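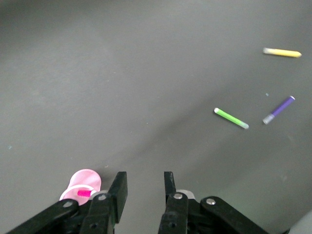 Wrist camera view with the gripper open. Three markers and a pink plastic object on the dark tabletop.

Masking the gripper and getting marker angles from the Birkent wrist stream

Updated September 12, 2025

This page covers the perception step only. You need a working Barta install and a calibrated wrist camera. Grasp execution is covered in the Fatska planner notes.

1. Build the static mask

The fingers and linkage arms always occupy the bottom of the image, so they can be masked by position. Open the gripper fully, record 8 frames over a bare table, and run:

barta mask build --input open_frames --dilate 5

Repeat with the gripper closed and save the result under a second name. The loader picks a mask from the reported finger width. Check the bolt heads in the output. They are bright against the black parts and tend to survive as small holes in the mask. Fill them with --close 9.

2. Segment by color

The table is dark and close to neutral, so a saturation threshold separates yellow, green and purple barrels without training. Whitish or translucent caps fall below the threshold. The blob you get is the barrel alone, and its centroid sits off the true center of the marker. Grow each blob along its long axis until the brightness drops to table level.

Drop any blob under the minimum area before growing. Light specks on the table will otherwise come through as candidates.

3. Compute the angle

Fit a minimum-area rectangle and take the direction of the long side. Angles are reported modulo 180 degrees. If the task needs to know which end has the cap, compare mean saturation at the two ends after growing.

Reject blobs with a length-to-width ratio below 6. The pink object fails this test, and it is also partly hidden by the left linkage arm, so its fitted outline should not be used for anything.

4. Handle blur

Soft edges widen the rectangle and can push a valid marker under the ratio limit. The yellow one is at risk in the frame at the top of this page. Wait for the arm to settle, then take the median angle over 5 frames.

Known issue: Brelport driver builds from before March report finger width in the wrong units, and the loader always selects the closed mask.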